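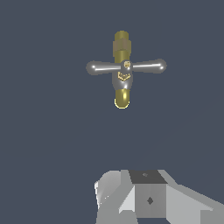 faucet turn task, teleop demos
Trukbridge forum > Sim & teleop

mattock_j
ok so 20 demos of the valve turn in sim, all by remote with the 6 axis puck. policy gets near the handle then just dithers. do I need 200 or what

Faizal Nasution
How are you driving the wrist? If you stop to think before the grasp, it learns the stop. Had the same on the Hilten arm.

mattock_j
yeah I pause. alot. cant judge depth, plain background, nothing to line up on

pell_wren
disagree w Faizal - pauses are fine, trim them after. Vary your start pose first

Faizal Nasution
Trimming wrecked my timing. Redo them.

oddbolt
or skip the puck and hand guide a real arm? 2 evenings and done

pell_wren
he's in SIM, what's he gonna grab

mattock_j
lol. ok redoing 20, no stopping, mixed starts. second camera view on the handle too. will post teh numbers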